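Section 3. Setting up the Stovodar 429 after a leak or a flood

Read section 1 (electrical) first if you skipped it. People skip it.

Covers the drying unit only. Fans, air movers and the Gondard wall kit have their own sheets, in the bag with the hose. If the bag is missing call the Storkside shop and ask for Nuno Matos or whoever is on the counter.

Before you carry it in

Water off. Source fixed, or at least shut. The unit can't keep up with a pipe that's still dripping and you'll burn a week of power finding that out.

Standing water gone. Pump, wet vac, mop, whatever you have. The 429 pulls water out of air, it doesn't pick it up off the floor.

Power to the wet rooms off at the panel until somebody qualified says the outlets are fine. Run the unit from a dry room if you have to. Heavy-gauge grounded cord only, see section 1 for the length limit.

CAUTION: Sewage or river water is a different job. Stop and call us. Do not run the unit, it will blow that air through the rest of the house.

Wet carpet pad comes up and goes out. The carpet can sometimes be saved. The pad, no. Same for loose fill insulation that has gone flat.

Take your photos for the insurance before you move stuff. Also write down what the floor is made of, you'll need it for the settings in 3.4.

3.1 Unpacking

1. Stand the carton upright, arrow up. If it came lying down in a truck or a back seat, let it stand upright overnight before you plug it in. The oil has to run back down to the compressor.
2. Cut the straps. Don't pull them, the corners are sharp.
3. Lift by the two side handles. Two people on stairs. Not by the top handle, that one is for rolling.
4. Take the foam out of the bucket bay. All of it, there's a thin piece behind the float that everybody misses. With the foam left in, the bucket light stays on and the unit won't start.
5. Check you have: the unit, bucket, drain hose, hose clamp, two filters (one is already in the slot), humidity probe on its lead, the wall kit sheet, the warranty card.
6. Keep the carton until you are done. Rental units go back in it.

NOTE: Rental units may have scuffs and a different color hose. Same hose.

3.2 Where to put it

Middle of the wet area if you can. Intake side facing the wettest wall, exhaust blowing along the room and not straight at a wall. Leave an arm's length clear on the intake and the exhaust. Nothing on top.

Level floor. If the floor is out, shim the low side with a piece of scrap until the bubble on the back plate is between the lines. A tilted unit spills the bucket before the float trips.

Close the windows. Yes even if it's nice out. In June the outside air is often wetter than the air you're trying to dry, and you end up drying the yard. Close doors to dry rooms, tape plastic over openings with no door. Leave closet doors and cabinet doors in the wet rooms open, pull the kick plates under kitchen cabinets, take the drawers out.

Furniture off the floor. Blocks under the legs, foil or plastic between the wood legs and wet carpet or you get a stain that does not come out.

One unit handles roughly 688 square feet with normal ceilings. More than that, or a room with a bend in it, get a second unit. Moving one unit back and forth between rooms doesn't work, the first room takes the moisture right back.

Crawl spaces: ground cover down first, vents closed, unit on a board. See 3.6.

CAUTION: Not in a bathroom with water on the floor. Not next to a furnace or water heater with an open flame. Not under a ceiling that is sagging. A sagging ceiling is holding water and it will come down, stay out of that room untill it has been drained from a safe spot.

3.3 Drain

Bucket or hose. Use the bucket if you're home and can empty it. Use the hose for everything else.

Bucket:
1. Slide it in till it clicks. Light goes off.
2. Check it morning and night for the first few days, it fills fast early on.
3. Dump it in a sink or floor drain. Not on plants, not for the dog.

Hose:
1. Unit off and unplugged.
2. Pull the bucket. Find the drain nipple, back left, low down, rubber cap on it. Take the cap off and tape it to the back of the unit so it doesn't get lost.
3. Push the hose on past the ridge. Clamp behind the ridge. Snug, no more, the nipple is plastic and it cracks.
4. Put the bucket back in anyway. The float switch needs it there.
5. Run the hose downhill the whole way to the drain. No loops, no hump over a door sill. There's no pump in the base model.
6. Tape the end down so it can't jump out.
7. Start the unit, come back in an hour and look. Water at the drain end, none in the bucket. If the bucket is filling, the hose has a hump or the clamp is loose.

If you have no drain lower than the unit you need the Garcia lift pump. It's an add-on, goes between the nipple and the hose, plugs into the side outlet. Do not plug anything else into that outlet.

3.4 First start

1. Filter in, arrow toward the unit.
2. Probe: hang it on its lead away from the exhaust, about chest height. Not on an outside wall. Not on top of the unit, it reads its own warm air and shuts down early.
3. Plug in. Wait for the screen. It counts for a few seconds, then shows room humidity.
4. Press MODE until it says DRY. AUTO is for a damp basement in normal use, it's too gentle for after a leak.
5. Press SET and pick the floor type. Concrete, wood, or mixed. Tile over wood counts as wood. Laminate: pick wood, but plan on losing it if water got under the boards.
6. Press START. Fan right away, compressor after 3 minutes. That's a delay built in to protect the compressor. Don't keep pressing START, each press resets it.
7. Write down the reading and the time of day on the card. Tape the card to the unit.

Leave it running. Day and night. It's loud and the room gets warm, both normal. Turning it off at bedtime is the most common reason a floor that should have dried didn't. If you have to sleep next to it, hang a blanket in the doorway, not over the unit.

NOTE FOR WOOD FLOORS: Slower is better. After the first two days switch from DRY to AUTO if boards start to gap. Cupped boards (edges up) often come flat again by themselves over weeks. Do not sand a cupped floor right away. Daiane Barros on our floor crew will look at it for no charge if you rented from us.

3.5 Daily check

Once a day, same time if you can.

- Reading on the screen. Write it on the card. Should drop fast, then slow.
- Filter. Gray is OK, furry is not. Tap it out outdoors, or rinse and let it dry all the way and put the spare in meanwhile.
- Hose end and clamp.
- Cord and plug. Warm is OK. Hot, turn it off and call.
- Walls, low down, behind furniture. Use a pin meter if you have one and always in the same spots, mark them with a bit of tape.
- Smell. A musty smell that gets stronger on day two or three means something is still wet where the air isn't getting. Usually under a cabinet or behind a baseboard. Pull the baseboard.

When are you done? When the wet spots read the same as a dry wall elsewhere in the house, two days in a row. Not when it feels dry. Drywall feels dry long before the stud behind it is. If we set up the job, Debashish Majumder or Matilde Mota comes by with the meter before pickup and signs the card, don't repaint before that.

3.6 Crawl space

1. Board or pavers under the unit, level.
2. Use the hose, not the bucket. You will not want to crawl in there twice a day.
3. Lead the probe out through the hatch if it reaches, so you can check it from outside.
4. Close the vents, foam board and tape will do for a temporary job.
5. Hatch shut while running.
6. Pipe insulation that's wet comes off. Bag it.

CAUTION: Never go in with water on the ground and the power on. Tell someone before you go in.

3.7 Codes

E1 Bucket full or not seated. Empty it, push until it clicks. Still E1, the float is stuck, wiggle it.
E2 Probe not found. Check the plug on the back, it goes in one way only.
E4 Coil iced up. Room too cold or filter clogged. Let it thaw with the fan on, clean filter, warm the room up if you can.
E5 Intake blocked. Move it away from the wall, or take the coat off it.
E7 Compressor. Unplug, wait 11 minutes, try once. If it comes back stop using it and call.

No code, fan runs, no water: you're probably in FAN mode. Press MODE. Or the room is already dry, check the card.

Breaker trips: too much on one circuit. Unit on its own circuit, air movers on another. Don't swap in a bigger breaker.

Anything not on the list, ask for Rosário Aguiar in service. Have the serial number ready, its on the plate under the bucket.

3.8 Wiping down before storage or return

1. Unplug. Drain the bucket, then tip the unit slightly toward the drain nipple and catch what comes out.
2. Fan only for an hour to dry the coil (plug back in for that, bucket seated).
3. Rubber cap back on the nipple.
4. Wipe the case and the bucket with dish soap and water. No bleach on the coil, no solvent on the screen.
5. Coil hose and probe lead loosely, tie, into the bag.

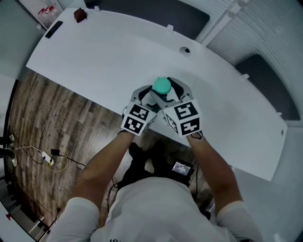

Mix the bucket rinse fresh each time, a little dish soap in warm water, and don't store it in the bay. If you want some by the unit for quick wipes between rooms, a small bottle with a cap does it, about like the one with the teal-green rounded cap over the white desk. Label it. Cap on tight before you move the unit, and never set it on top while the fan's running. Spare filters and clamps are at the Storkside counter, bring the old one so we can match it.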